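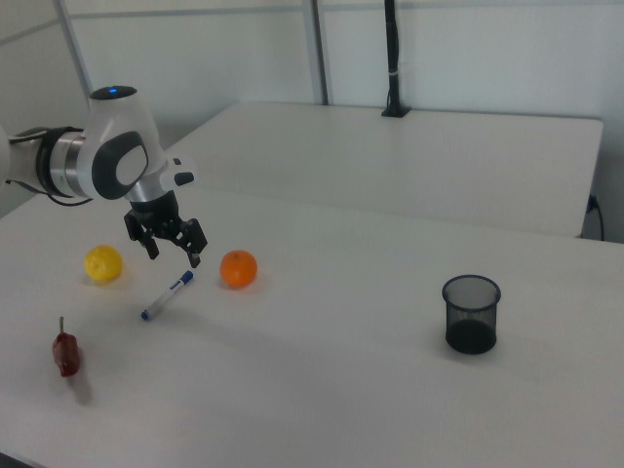
From: Nabila Halim
To: Hutapea home-and-desk list
Date: 14 Dec 2024
Subject: Re: fruit on the work table, again

Mawar Liem wrote:
> I give up on keeping food and desk stuff apart. The big table
> is where everybody lands, so it's tangerines next to markers
> next to whatever the kids left. Do you all have a rule for it,
> or do you just sweep the lot into a box at dinner time? Also,
> is a mesh pencil cup worth having? Mine is ceramic and weighs
> a ton.

Mawar, I'm on team mesh, and I'll defend it to anyone! I switched a couple of years ago after my heavy stoneware mug (the Clekstead craft fair one, some of you will remember it) went over and took a chip out of the desk. A black mesh cup weighs next to nothing, you can see through the sides when you're hunting for the last paper clip, and the dust gets a good shake out over the trash can.

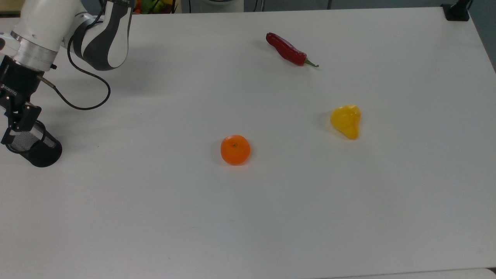
The one thing I'd watch is tall scissors. A light cup with heavy scissors leaning to one side will tip, so mine live in the drawer now and the cup is pens only. Dry-erase markers I keep lying flat. Hakim swears they last longer that way and I've stopped arguing with him.

As for the fruit, I don't really have a rule, more of a habit. Citrus can sit out on the table all day as far as I'm concerned. It's peeled before anybody eats it, and a tangerine within reach is the only reason I eat any in December. Peppers go back to the kitchen, because I will absolutely forget one until it wrinkles. Toy food goes in the toy bin, although I did once try to slice a pretend lemon at my sister's place, so check first.

What helped most was a white table. We had a dark one before and I could lose a black pen on it for a week. On white everything shows, crumbs too, sadly, but a wipe after lunch takes care of that.

Afiq, you had a tray from Brundow with the low sides, didn't you? Would it hold a bowl and a cup side by side? I have 30 inches of shelf and I'm not giving up any more than that.

Nabila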